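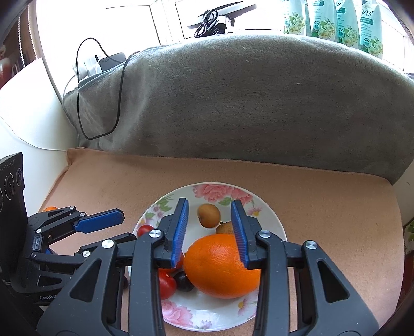
**Ninby 192 countertop produce rinser**

The Ninby 192 is a mains-fed rinsing unit for whole fruit and salad vegetables. It stands beside the sink, draws cold water through a 15 mm hose tail and drains by gravity. There is no heater and no detergent dosing.

## Construction

Tank and lid are pressed stainless steel, grade 304. The base is glass-filled nylon on four rubber feet. The circulation pump is made by Halonen and sits behind a removable panel at the rear, held by two captive screws. The basket lifts out in one piece. Mesh opening is 4 mm, fine enough to hold redcurrants but not loose herb leaves, for which the Plilico insert (part 2281) should be fitted.

## Operation

1. Load the basket to the line or below. Citrus and other heavy fruit go in first.
2. Close the lid until the latch clicks. The pump will not start with the lid open.
3. Select programme A, B or C and press the green button.
4. At the end of the cycle wait for the drain light to go out before lifting the basket.

Programme A is a still soak with one change of water. Programme B adds pumped flow and suits apples, oranges and root vegetables. Programme C runs the pump at its lowest speed and is meant for tomatoes, grapes and anything else with a thin skin.

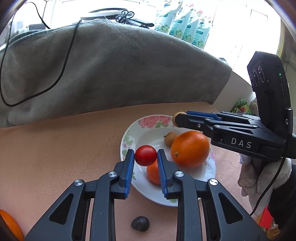 Mixed loads should be run on C. Run time is longer, but B can push soft fruit against the mesh hard enough to mark it. Mushrooms and cut produce are not suitable for any programme.

## Specification

| Item | Value |
|---|---|
| Supply | 230 V, 50 Hz |
| Rated power | 85 W |
| Inlet pressure | 1 to 6 bar |
| Basket capacity | 5 litres |
| Cycle A / B / C | 4 / 6 / 9 min |
| Noise, programme B | 48 dB(A) |
| Cable length | 1.4 m |

## Spares and accessories

- Lid seal, part 3157
- Inlet filter and washer, part 3703
- Herb insert (Plilico), part 2281

The inlet filter should be rinsed monthly and replaced yearly. In hard water areas, descale with citric acid solution. Do not use bleach or salt on the tank.

Units and spares are supplied by Stillaretti. Spares orders placed before noon leave the same working day. The hose tail is not included with units sold as replacements.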